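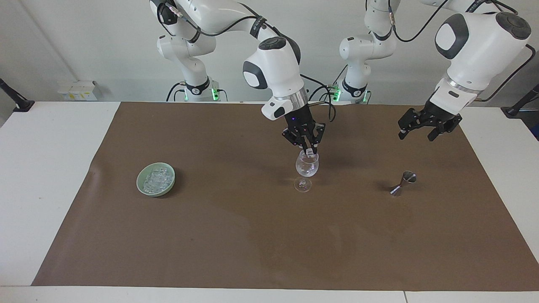
A clear glass wine goblet, lifted just off the tabletop.

Glass lending shelf comes back to Likel in September

Good news for anyone planning a wedding, a reunion or a big birthday: the Rondamard lending shelf reopens in September, and it has moved into a much bigger room on Zawadzka Street, two doors up from the bakery.

The idea is the same as before. You borrow real glasses for your party, use them, wash them and bring them back. There's no rental fee, just a refundable deposit, and you don't need a library card or proof that you live in town. Last season the shelf handled 166 loans, everything from a retirement lunch to a backyard wedding that took nearly every champagne flute in stock (and returned them all!).

The collection has grown to 505 pieces over the summer, thanks in large part to the closing of the old Eteo restaurant, which donated its stemware. That means matching wine goblets in proper numbers at last, plus water tumblers, a row of pitchers and a very handsome punch bowl that is bound to be popular in December. Anyone who remembers Sunday dinner at Eteo will know those goblets right away, and it's lovely to think of them back on tables around town.

Borrowers can now reserve online up to a month ahead, and pickup runs from 4 p.m. to 7 p.m. on loan days. Glasses go out in divided crates, and the crates need to come back too — several went missing last year and they cost more to replace than most of what goes in them. If a glass breaks, say so at the counter and a small amount comes out of the deposit. Please don't try to match it yourself from the store, however kind the thought.

There is a new corner for odds and ends as well. Single glasses that don't belong to any set will be free to take home, and the first batch includes juice glasses with painted oranges, some tiny cordials and a few heavy beer mugs.

Donations are welcome any time the doors are open. Chipped pieces can't be accepted, and neither can plastic. Boxes of six or more of the same style are especially wanted, with red wine glasses at the top of the list.

The new room is at 217 Zawadzka Street. The entrance is on the parking lot side, and there's a ramp.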